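# 9. Chores: Are We There Yet?

Short answer, no. Longer answer takes up the rest of this chapter.

Start with what machines do well. Same part, same place, same light, all day. The Bollberg line in Chapter 4 is the model case: stiff parts, fixed trays, 368 cycles between checks. Nothing sags. Nothing folds over on itself.

Now cloth. A bag, a towel, a shirt. No fixed shape, so no single "right" place to grab it. Pull one corner and the rest moves too, not always the way you'd like. Most chores at home are full of this stuff, and so is a fair bit of shop work (packing, hanging, sorting returns). People do it without looking. Machines have to look, and often look wrong.

Off-white cloth, black grippers, a pale wooden table:
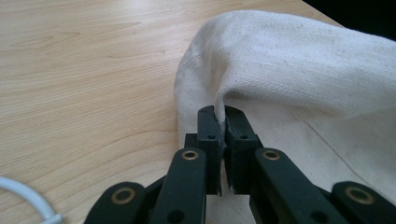
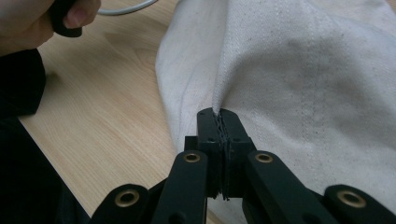
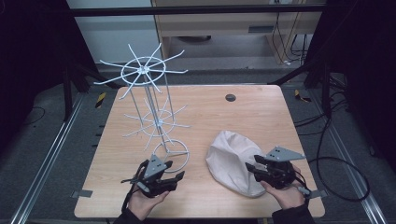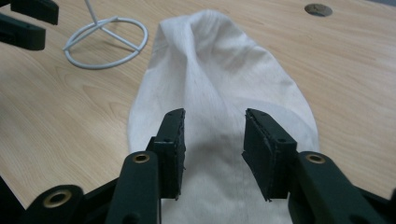

Three questions to keep seperate as you read. Can the machine find a good place to hold? Can it hold on without dragging the whole heap along? Can it tell when the job is done? Published demos tend to answer the first and go quiet on the third.

Watch the numbers as well. In the Jastesholm trial (section 9.3) the arm finished 57 folds out of a day's run, and a person stepped in 18 times. Good or bad? Depends what you count as stepping in. Nieminen counts a nudge; Climura only counts a full stop. So the two tables in 9.4 can't be laid side by side, though plenty of people do it.

Speed comes last, in 9.6. Slow is fine overnight in an empty kitchen, less fine at a packing bench with a queue building up.

**Before you go on:** pick one chore you did this morning. Write down every point where you you changed your grip. Keep the list, we use it in 9.2.

**Terms used early:** grasp, re-grasp, slip, deformable object, step-in rate. Full list at the back of the chapter.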